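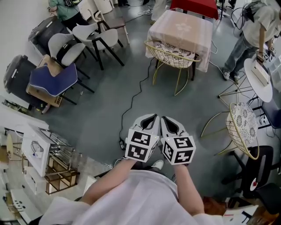
teapot_and_tumble
Member, Kitchen & Table board

How do you get a pale tablecloth to stay nice when it's used every day?

I've fallen completely in love with proper tablecloths this year and I want to use them for everything, breakfast included! The one that started it is pale pink with a faint white floral motif in the middle, on a square table, with a gold wire chair pulled up to it (black-and-white patterned seat, I couldn't resist). There's a red cloth on the next table along and I love the two colours together.

My trouble is that I've always saved cloths for best, so I've no idea how to live with them. Tea drips, butter, the odd bit of beetroot. I picked up two more at the Wodis sale in June, one cotton and one with no label at all. Do I wash them together? How hot? And is there any way round ironing a square that size on an ordinary board? I end up with one half smooth and the other half on the floor.

Also, should I put something underneath? The table rocks a bit and cups rattle.

grinel_lane
Regular, 269 posts

Oh, lovely, another one of us! I've had a cloth on my kitchen table every day since I moved to Venen and I wouldn't go back.

Wash the pale ones on their own or with other pale things, and keep the red well away until you know it doesn't run. You can check by pressing a damp white hanky on a corner of the hem for a minute. If there's any pink on the hanky, that cloth washes alone. I do my everyday cottons at 30 and they come up fine, as long as I've dealt with the marks first. For the one with no label I'd stay at 30 as well, on a gentle spin.

Marks first, then. Tea: cold water straight through from the back, then a dab of ordinary washing liquid. Butter: washing-up liquid, rubbed in with a fingertip and left for a while before it goes in. Beetroot I rinse in cold water straight away and then soak, and I've lost a napkin to it all the same, so perhaps have your beetroot on a tray.

Ironing - fold it in half with the wrong side out, iron both faces while it's still damp, then open it and go over the crease. The floral bit in the middle gets done from the back. I put a clean sheet on the floor under the board and let the rest of the cloth puddle on that. Or skip the board and iron on the table itself over a thick folded blanket, so long as the table top can take the heat. Mine does and it's a joy, you can do nearly the whole square in one go!

Yes to something underneath. A soft felt-backed liner cut to the size of the top makes the cups much quieter, and the cloth hangs better too. It won't cure the rocking, that wants a felt pad under the short leg.

nineteenspoons
New member, 19 posts

just hang it out wet and pull the edges straight, never ironed one in my life

grinel_lane
Regular, 269 posts

That does work well on a breezy day, I'll give you that! Peg it by the hem so you don't get marks in the middle.

mrs_ferraro_fan
Member

I don't know about the washing but the tea room I go to, Ferraro, keeps 2 cloths for each table and swaps them over every morning. I copied that at home and it's taken all the worry out of it. One on, one in the wash. Pink and red together sounds gorgeous by the way, where did you get the chair?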